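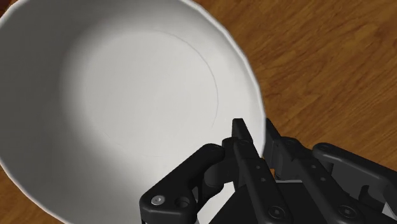

Figure 1. White bowl, rendered view from close above.

Savings Habits of First-Year Students: Term Project Report
Personal Finance, Section 2
Group members: Darlene Thibodeau, Torben Sauerland, Colleen Lachance
Instructor: Diane Simard
Submitted 2022-03-12

Introduction

Our group wanted to find out how first-year students at Sultton College set money aside for emergencies, and what stops them from doing it. The course reading recommends keeping enough cash on hand to cover three months of basic costs. We thought this was unrealistic for most students and chose a smaller goal of $1000.

Method

We interviewed 12 students who live off campus and pay their own rent. Each interview was held in the library and followed the same list of questions. We asked where the student keeps savings, how often money goes in, and what the last withdrawal was for. We did not ask for account balances. Darlene and Torben did the interviews, and Colleen typed up the notes and grouped the answers.

We also compared the terms of two savings accounts offered near campus, one from Sumari Credit Union and one from Dhillon Savings. Sylvie Marchand at the Sumari branch answered our questions about fees and transfer limits. For Dhillon we used the printed fee schedule.

Findings

Most of the students kept their savings in the same checking account they used for groceries and rent. They told us they had a rough number in their heads that they tried not to go below. When the number was passed, they usually did not notice until the end of the month.

The students who used a separate account had mostly set up an automatic transfer on payday. The amounts were small. One student said she had stopped thinking of the transfer as her money – she treated it like the phone bill.

Car repairs and travel home in December were the most common reasons for taking money out. Some students did not count the trip home as an emergency but had no other place to take the money from.

The Sumari account has no monthly fee but limits the number of free transfers out. The Dhillon account charges a fee below a minimum balance, and a student who is just starting would pay it every month. We think the Sumari account fits our goal better, although the transfer limit could be a problem for someone who moves money often.

Problems with the project

Our group of students was small and we found most of them through friends. We planned to include a budgeting app called Nullomar, but the trial ended before we had finished testing it, so that section was dropped. We should also have asked about credit cards. Several students brought them up without being asked, and we had no place for it in our notes.

Next steps

Colleen will add the interview questions as an appendix. If the project continues next term, we would like to talk to the same students again and ask whether any of them opened a separate account.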